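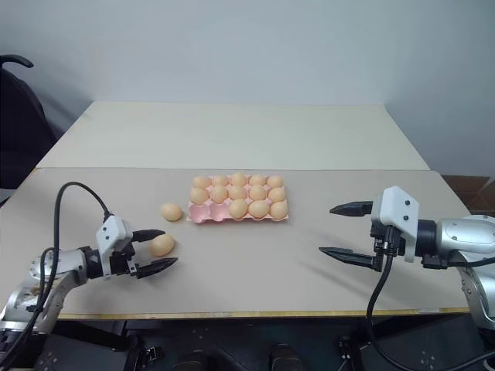

Portfolio review day, Clustatia gallery: pre-opening safety checklist
Checked 13 May 2023

1. Exit routes clear — OK. Print crates moved out of the rear hall.
2. Occupancy sign posted, limit 141 — OK.
3. Light stands sandbagged — two missing bags at the Tevach backdrop. Fix before doors open.
4. Extension cords taped down — OK, except the run to the projector.
5. Hanging wires rated for framed prints — OK. Largest frame is 17 lb.

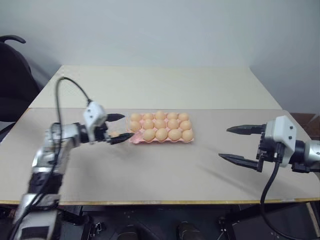 Tray of light brown eggs on the tabletop.

6. Battery charging station attended — not yet assigned.
7. Fire extinguishers, tags current — OK. Last service January.
8. Ladder stored and locked — open. Recheck with item 3.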